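Testing Whether a Machine Can Clear a Table: A Bench Procedure

Last revised 23 Aug 2020

The question we get most often at Skerurcombe is whether a machine can do ordinary tidying yet. The answer depends on which chore, which objects and how many tries you allow. This page sets out a procedure for getting a number out of one small chore, clearing items from a tabletop into a tray, with a two-finger gripper. It assumes you have a working gripper and a control policy of some kind. Calibration is covered on a separate page.

1. Define the chore

Write down the start state and the end state before anything moves. For table clearing, the end state is every listed item inside the rim of the tray, with the tray still upright and fully on the table. An item leaning on the rim is a miss. So is an item that was dropped in from more than a hand's height, even if it stayed.

2. Choose the items

Use at least one item from each group:

Rigid and easy to straddle: blocks, cups, boxes.
Soft: cloths, bags, gloves.
Small metal: clips, keys, washers.
Anything with a loose wire or cord attached.

Most published success rates come from the first group. The last two are where a household or a shop floor differs from a lab. A clip lies nearly flat, so the pads have to come down almost to the surface, and a wire can snag on a finger during the lift.

3. Prepare the surface

Set the tray down first and leave a clear approach on the gripper side. Use the table you intend to work on, grain and all. Patterned wood can confuse depth estimation, and covering it with a plain mat will raise your score without telling you anything useful. Keep the lighting soft and from overhead.

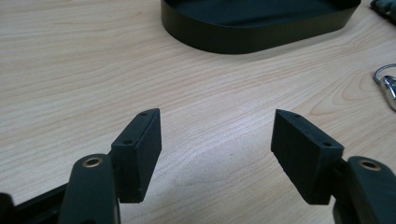
Open the fingers fully before each attempt and check the pad screws by hand. On printed pads the screws work loose over a long session, and a loose pad shows up in the log as a bad grasp. We retighten every 194 cycles, a figure carried over from the Gudier bench.

4. Run the attempts

Run 147 attempts per group. Fewer than that and the groups cannot be separated with any confidence. Allow one retry per item and log it separately. Do not reposition an item after a failed grasp – the awkward pose it ends up in is part of the test.

5. Score

Report three values for each group: first-try success, success with retry, and median time per item. Do not average across groups. In our November runs the rigid group would have hidden a poor result on wired items completely.

6. Read the result

A person clears the same table in well under a minute with almost no misses. Our setup, using the Clustance controller, is slower on every group and dependable only on rigid items. Some 2000 logged attempts have not changed that picture. For fixed, repeated shop-floor work with one part type, that may be enough. For a kitchen table, not yet.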